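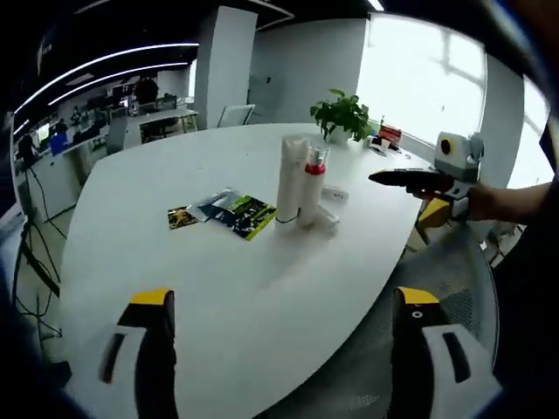

Every fall I get asked to look over somebody's automation budget, and every fall the first page is a robot arm. It has a price, a lead time, and a glossy drawing from the vendor. The people who will have to teach the thing what to do are on page six, under "other."

I think that's backwards, and I've thought so since I read the plan Wumon put together for its returns counter. The company wanted a machine that could pick up the odds and ends people send back: bottles with pumps, crinkly foil packets, little boxes, flat cards. The quote from Vurneo covered two arms and a stand. It said the system would "learn from demonstrations." It did not say whose.

Well, somebody's. A person with a hand-held gripper has to stand at a table and pick up the shampoo, put down the shampoo, and do it again with the shampoo turned a little to the left. Wumon's plan allowed 50 hours for this. Vega Arrieta, who ran the sessions, logged 342 before anyone would sign off on the pump bottles, and the foil packets were still on her list in December.

Where did those hours come from? Payroll, mostly, and payroll isn't capital spending, so the project stayed "on budget" right up to the end. I've seen the same trick at Sfakianakis, with better slides.

The vendors will say the hand-held tools are cheap, and they are, next to an arm. Fine. But a cheap tool is only cheap if it sits in a drawer. Once it comes out you need batteries, spare finger pads, storage for the recordings, a person to throw out the bad ones, and a steady supply of objects that haven't been squashed. Arrieta went through 211 packages and had to beg for more from the mail room. No line for that either.

Then there's the table. Planners love a table because it's already paid for. A big office table by a window is a nice place to work, but the light changes all day, and the counter the robot is meant for has no window at all. I asked whether anyone had priced a few weeks of recording at the real counter. They hadn't. It would have meant closing a lane, and a closed lane shows up in somebody's numbers.

I'm not against buying the machines. Emerora has one sorting small cartons and the night crew seems glad of it. I would just like to see the order reversed. Rent or buy two hand tools, spend a month with the worst items you've got, and write down every hour, including the ones spent hunting for a charger. Wumon's consultants told me this would slow things down. The arms were delivered early, as it happens - they sat in their crates for around 11 weeks waiting for the recordings.

Wumon is now drafting a second phase. I've seen the first page, and there's an arm on it.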